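Domthorpe Facilities Support
Ticket 2327: Gray canister, second floor work surface
Status: Closed 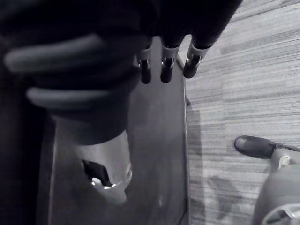
Reported by: Dzifa Nutsugah
Assigned to: Kaiwen Lu
Location: Room 662
Opened: 9th September

Description of issue
The requester states that the light gray canister kept on the dark work surface in Room 662 rocks when pressed at the rim. The requester asks whether the item should be replaced or whether the surface is at fault. The item was supplied under the Voveris order received in May.

Log

Entry 1, K. Lu
Item inspected on site. The canister was turned a quarter at a time on the same spot, and the rocking stayed with the surface. No dent was found in the bottom rim. Requester advised to keep the item in use.

Entry 2, K. Lu
Surface checked with a level. The left side is low by 2 mm. Leveling feet adjusted. Requester asked to test for one full working day and report back.

Entry 3, D. Nutsugah
Rocking is much reduced but has not stopped. It is now noticed only near the wall. Please advise whether a mat may be used.

Entry 4, Chunhua Meng, Supplies
A thin gray mat may be issued from stores. The mat is to lie flat and must not be taped down. Please quote this ticket number when collecting. Stores is open until 15 minutes before the building closes.

Entry 5, K. Lu
Mat collected and placed near the wall. Canister tested in four positions with no movement. The wall bracket was also found to be slightly loose and was tightened during the same visit.

Resolution
Surface leveled and mat issued. No replacement required. The Voveris order remains closed and no claim will be made. Any further movement should be reported under a new ticket, with this number given as the reference.

Closed by: Kristýna Machala, Facilities Support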